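Progress report to the Resen fund
Household chores project, Skastside workshop
December 2, 2018

Hello all,

You asked for something you could read over a cup of tea, so I've kept the tables of results for the annex and written this as I'd tell it to you if you dropped in. The short version is that we're further on than I expected in March with picking things up and putting them down, and further behind than I'd like with anything that has a lid, a spring or a crumb in it.

When we wrote the bid we said we'd find out whether a two-armed robot could do the sort of small kitchen jobs a person does half asleep. Make toast, clear a plate, take the lid off a pot, put it back on. We didn't promise it would be quick and I'm glad we didn't! A person in a hurry would have eaten and left the house by the time our two arms have agreed who's holding the plate.

Most of the autumn has gone on breakfast. I know a few of you hoped we'd be on to laundry by now (I did too, I'd bought the pegs), but breakfast has turned out to be a very good teacher. There's a bit of everything in it: big smooth things, small squashy things, slots that are only just wide enough. We've kept to the same handful of items since the clocks changed so that we can compare one week fairly with the next. 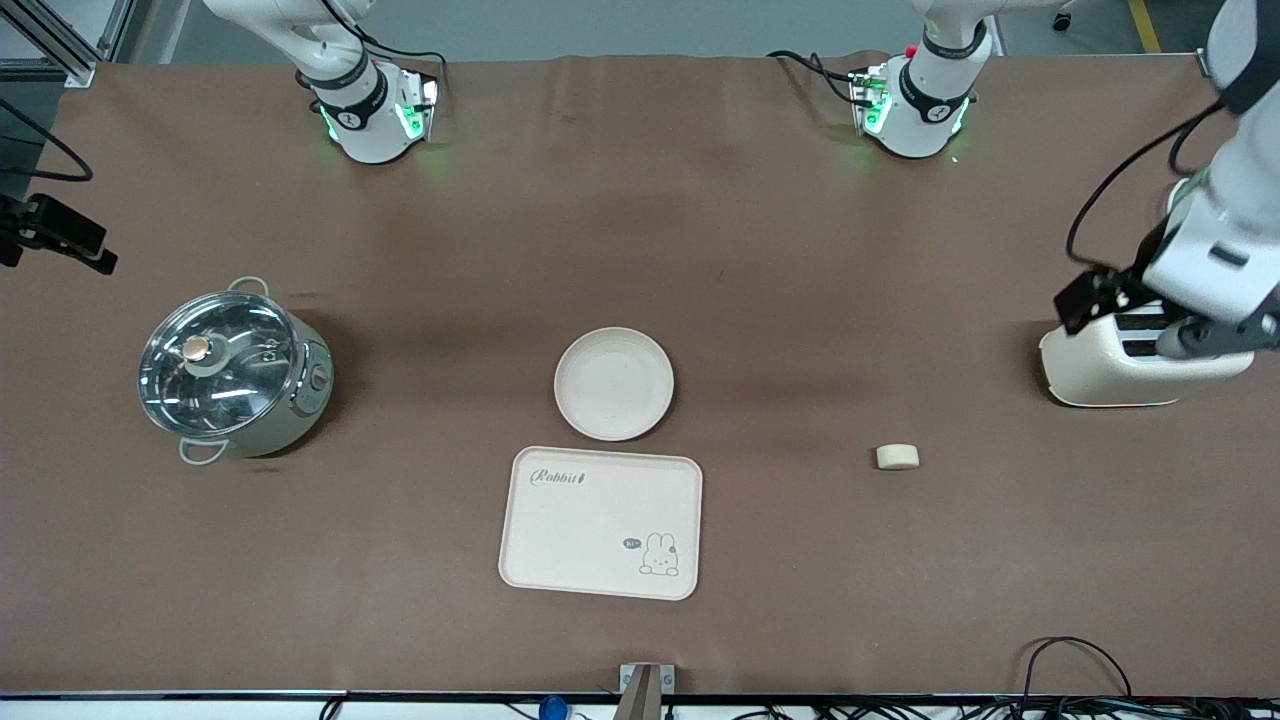 The breakfast table at Skastside, with the left gripper over the toaster.

The toaster is the star and the villain. Getting a gripper above it is easy now, and we hardly ever knock it. Getting bread down into a slot is another matter. If the slice goes in at the slightest angle it catches on the edge and bends, and then the fingers squeeze harder and you've got a sort of bread accordion. We've had much better luck since we slowed the last bit of the movement right down and taught the arm to back off and try again when it feels a push. Out of the last 40 goes with a fresh slice, it managed the lot in one clean movement 9 times. I know how that sounds. In March it was none, so I'm choosing to be cheerful about it.

Plates are going well. The off-white one has a slightly raised rim, and that little bit of rim makes all the difference to a pair of fingers trying to get underneath. We tried a completely flat one for a while and it just got chased across the cloth. The tray (the one with the rabbit saying "hi~", which everybody who visits wants to take home) has a raised lip too, and lifting it with both arms together is now our most reliable job. Carrying it level with something on top is next.

The electric pot I'm less sure about. The lid is glass, and glass is a misery for the cameras: they see the ceiling lights in it and get the height wrong, so the gripper either stops short or comes down with a clonk. The knob is a nice shape to hold once you've found it. We're trying the obvious fix of having the arm feel its way down for the last few centimetres. It's slow, but I think it's the right road. We've done all of this cold and empty, by the way, and I'd like to keep it so until the lid business is sorted.

Small soft bits of food are a mixed bag. The grip is gentle enough now not to flatten them most of the time, but letting go can be harder than picking up. They stick to one finger and go for a ride.

Money next. We're inside the budget. The biggest single cost this period was 2000 for replacement fingers and cabling from Schnyder, which came out of the spares line as agreed. I'd like to ask if we can move what's left of the travel money over to spares as well, as the trip to Prerberg was shorter than planned and we do go through finger pads at a rate. Let me know if you need that request on a separate form.

So can machines do the chores yet? My answer for your trustees would be: a few of them, slowly, on a tidy table with someone standing by. I wouldn't put one in my mum's kitchen. I would let it clear my plate.

Plans for the next 5 months are the slot work (more of it, sorry), the glass lid, and then stringing jobs together so that one small slip doesn't mean starting the whole breakfast over. Laundry after that, if you'll have us. The pegs are still in the drawer.

Do come and see it. Ring first so we can have bread in.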